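Pushing blocks around at Skurnum

Trinidad Ojeda has run the after-hours robotics class at Skurnum for three years, and she doesn't oversell it. I asked whether teenagers really learn anything from watching an arm shove plastic shapes across a board.

"Some of them do," she said. "Some of them learn to wait."

The project is called Vörös. Students write a program that takes a plain instruction – move the blue triangle next to the green star, say – and turns it into a path for the arm. It has a single rod to push with, so nothing gets picked up. The class has logged 1,362 attempts since January. By Ojeda's own tally, 927 did what was asked.

I said that didn't sound like much for seven months of work. She shrugged. "It's about two in three. I'd like it better if the kids could tell me why the others failed. Mostly they blame the triangles."

The school paid $2,000 for the year's licence from Gollberg, and I wondered out loud what the same money would do for the library. She had heard that one before, from her own principal. "Ask me again when they've finished school," she said. "I don't have a number for you."

What she does have is a waiting list, and a habit of making students guess where a block will end up before they press run. Their guesses, she told me, are usually worse than the program's. 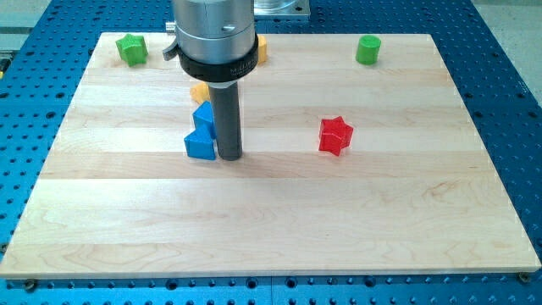 The next round is against Trolten, whose team won last year. Ojeda expects to lose again, though by less.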